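Good practice for hand-held gripper sessions: is there an agreed set of rules?

Help board > Robots and automation > Standards and working practice

Posted by slatbench, Pasden

I've been put in charge of writing the working rules for our demonstration recording. We have two hand-held grippers with the camera on the tool, and people pick up household things and put them down again at a table. The recordings go off to train a pick-and-place policy. There are 7 of us taking turns, and until now everyone has done it their own way.

The last batch we sent had 156 clips and a good number came back marked as unusable. The reasons given were short: "object left view", "grip changed midway", "label does not match". I don't disagree with them but I can't turn that into a page of rules that somebody new could follow on a first morning.

What I have so far is charge the battery, wipe the lens, and say the object name out loud at the start. Is there a proper standard for this sort of work, or does everyone write their own? And how strict are you about the room? Ours is a normal room with storage in it and I'd rather not have to clear it every time.

Posted by Grerinport_bench

I don't know of a formal standard that covers hand-held collection as such. There are safety standards for robot arms and for grippers fitted to them, and you should read those if your site also runs arms, but they won't tell you how to record a good clip. Most places write a house sheet. Ours is two pages and has been through a lot of versions. The parts that have lasted are below, so take what you want.

Before the session

1. One person holds the gripper and a second person keeps the log. We tried one person doing both and the log was always filled in afterwards from memory.

2. Open and close the fingers fully three times with recording on. Whoever processes the clips can use this to check the finger width reading. If the fingers stick or one lags behind the other, stop and sort it out first.

3. Look at the live view before you start. Both fingertips must be visible when closed and when fully open. Wipe the lens with a dry cloth, never a sleeve.

4. Write down the table, the room and the lighting. Blinds up or down counts as a change, so it gets a new line.

During the session

5. Approach at a walking pace or slower. Fast moves blur, and tracking is the first thing to go.

6. Soft toys get their own rule because they squash and turn in the fingers. Grip the body, not an ear or a limb, close until the toy stops sliding and then stop closing. Hold still for a full second before moving off. The log keeper writes which way the head points at the moment of lifting. With a curly fleece body like this one you can't judge the grip by looking at the surface, so go by the feel of the handle.
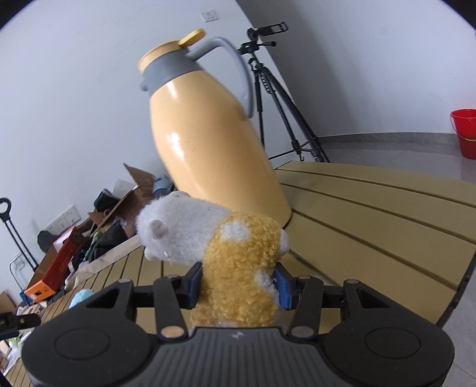 7. Keep tall things such as jugs and flasks on the table if they're part of the set, but note them in the log. They hide whatever is behind them from a low camera, and a reviewer needs to know that was expected.

8. One clip, one action. If you drop the object, leave the recording running for two seconds, end it, and mark it as a drop. Do not pick the thing up again in the same clip. Drops are kept, in a separate folder.

9. Nobody reaches in with a bare hand while a clip is running. If something has to be moved, end the clip.

After the session

10. Name the object by the agreed list only. Our list has 74 entries and new ones are added by the log keeper, not by whoever is holding the gripper. This cured most of our label trouble.

11. Watch every tenth clip from start to finish on the same day. If two of those fail, watch the lot.

On the room — leave it as it is, within reason. A policy that has only seen bare white backgrounds does badly in a lived-in room. Boxes, bags and buckets along the wall are fine with us. What we do insist on is a clear floor where the holder stands and walks, with no cables or straps across it. That one is a safety rule and sits at the top of the sheet in capitals. Also no screens showing personal details, no post with addresses and no faces unless the person has signed.

Posted by mcintyre_tools

Agree with most of the above. I'd drop the every tenth clip thing, it's too slow. We use the McIntyre checker script, which flags any clip where tracking is lost for more than half a second, and only watch those. Out of 637 clips last month it flagged roughly 40.

Add a rest rule too. Twenty minutes holding, then swap. The grippers aren't heavy but your wrist knows about it by the afternoon and the movements get sloppy.

Posted by watden2

we just tell people to be careful and bin the bad ones. works ok for us at Watden but we're only doing blocks

Posted by slatbench, Pasden

Thanks all. I'm taking the Grerinport list nearly as it stands and adding the twenty-minute swap. The script won't help with "grip changed midway", so I'll keep the every tenth check for now and look at it again in January. One thing I'm still unsure of: if the toy turns in the fingers after the lift but doesn't fall, do you log that as a drop?

Posted by Grerinport_bench

No, it goes in as a slip. It has its own column, and the clip stays in the main folder unless the toy ends up facing the other way when it's put down.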